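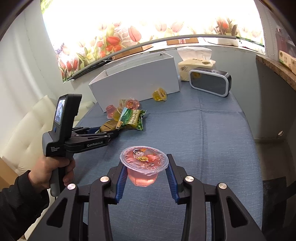
Elaheh Ghasemi, visits coordinator, Trilow

Open day at Curkercombe: your questions

When can we come?
On Friday, in groups of 8. Please book first.

What will we see?
People working with hand-held grippers at a table with a cloth on it. They pick up jelly cups and other small snacks, and the grippers record the work.

Why jelly cups?
Each one has a wide rim and a narrow bottom, so the fingers must be placed with care.

May I try it myself?
Yes, for three minutes each. Children are welcome too - an adult must stay with them.

Can we eat the snacks?
Sorry, no. Tea is served in the Haque room.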